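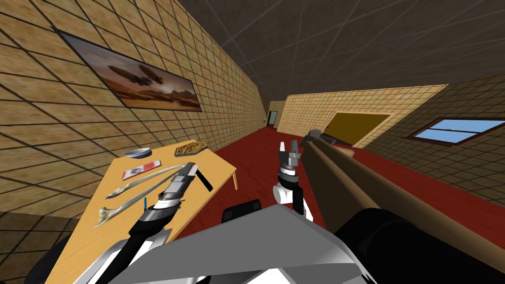
# About Hurkberg

Hurkberg writes control and planning software for robots with two arms. We don't build arms and we don't sell grippers. Customers come to us with hardware they have already chosen, and we supply the layer that decides where each arm goes, in what order, and what happens when the first plan doesn't work.

The company was started by Luzius Widmer, who had spent several years writing motion controllers for packaging lines and wanted to work on machines that do more than one job. We are now a team of 20. Most of us write code every day, including Luzius, although he is no longer allowed to merge to the main branch without a second reviewer.

## What we make

We have two products and one internal tool that customers kept asking for until we gave in.

**Prodden** is the planner. It takes a robot model, a description of the surroundings and a goal, and returns timed paths for both arms. Two arms that share a torso spend a lot of their time close to each other, and to whatever furniture they are working over. Prodden checks both arms against each other, against the body, and against anything either gripper is holding. If the right arm has to stay parked and out of the way while the left one reaches over a table, that is part of the plan and gets checked like any other motion.

**Ultier** is the controller that runs those paths. It handles joint limits, speed limits, contact forces and stopping. It was written to be dull. The control loop has no optional features, and the settings file fits on one printed page. When a path can't be followed within tolerance, Ultier slows down, then holds, then hands the problem back to Prodden with a reason attached.

**Khumalo** is our simulator. We wrote it to test the other two and never planned to ship it. It builds rooms, fills them with objects and runs a task from start to finish without anyone watching. Customers now get it with either product under the same license.

## How we work in simulation

Every change to the planner or the controller goes through Khumalo before it goes near a motor. The overnight suite has 1,292 test cases. Each one is a room, a robot, a set of objects and a task with a clear pass or fail.

The rooms are a bit odd to look at. Floor colors, wall tiles, pictures and windows are all varied on purpose. A perception module that has only ever seen a white lab bench learns a lot about white lab benches, and we would like it to find the edge of a table on a red carpet too. The same goes for what we put on the table. A dish, a tray of food, a flat card and a long thin tool each ask for something different from a parallel-jaw gripper, and putting them together means the planner has to reach one without touching the next.

Long, thin objects get more of our attention than anything else. They are easy to see and hard to pick up well. A grip a little off center lets the far end swing, and the far end is usually the part that hits something. Flat cards come second.

We also test from the robot's own viewpoint as a matter of routine. From up on the body, the arms and torso hide a good part of the room, and the software has to work with what is left. For a while our perception tests used a clean overhead view as well. The scores were very good and told us little, so we dropped it from the release gate. It is still there for debugging.

Khumalo is wrong about some things. Friction is approximate, soft materials are poor, and food is treated as a rigid block with a texture on it. We keep a list of known gaps in the documentation and update it with each release. If your task depends on something on that list, we will say so before you buy.

## From simulation to hardware

After the overnight suite comes the bench. We keep our own test robots in the back half of the building and run a shorter set of 70 tasks on them before each release. A release that passes in simulation and fails on the bench doesn't go out. We then write a new Khumalo case that reproduces the failure, if we can find one. This is where a good share of the suite came from.

Bench runs are logged in full: joint positions, commands, camera streams, planner decisions and the time each decision took. The logs replay in Khumalo – at normal speed or one step at a time – and customers can do the same with logs from their own machines. Support requests that come with a log usually get a useful answer the same day. Without one, we will ask for one.

Releases go out twice a year, in April and in October. Between those we ship fixes only.

## Who uses it

Our customers are mostly research labs and small manufacturers. A few are equipment makers who put Ultier inside their own product under their own name. The longest-running installation has passed 3,000 hours on one controller build, and its owner has asked us to stop suggesting upgrades.

We turn down some work. We don't take on projects where the robot has to lift a person, and we don't write software for weapons. We also pass on jobs that a single arm and a fixed program would do better, and can normally suggest someone who does those.

## The team

We have three groups, and people move between them.

- **Planning** looks after Prodden and the robot models.
- **Control** looks after Ultier, the drivers and the bench.
- **Tools** looks after Khumalo, the log viewer, the build system and the documentation.

Perception sits across all three. We tried it as a separate group for a year and the interfaces got worse, so we put it back.

New hires spend their first month in Tools, whatever they were hired for. The first task is to add a room to Khumalo with at least one object in it that breaks something. Most people manage this in the first week.

## Getting in touch

For an evaluation license, write to the sales address on the contact page and include the make of your arms, the controller you have now, and a short account of the task. A plain description is fine – we don't need a specification. Luzius reads these himself and replies in the mornings.

For support, use the ticket form and attach the log. Open positions are listed on the jobs page when there are any.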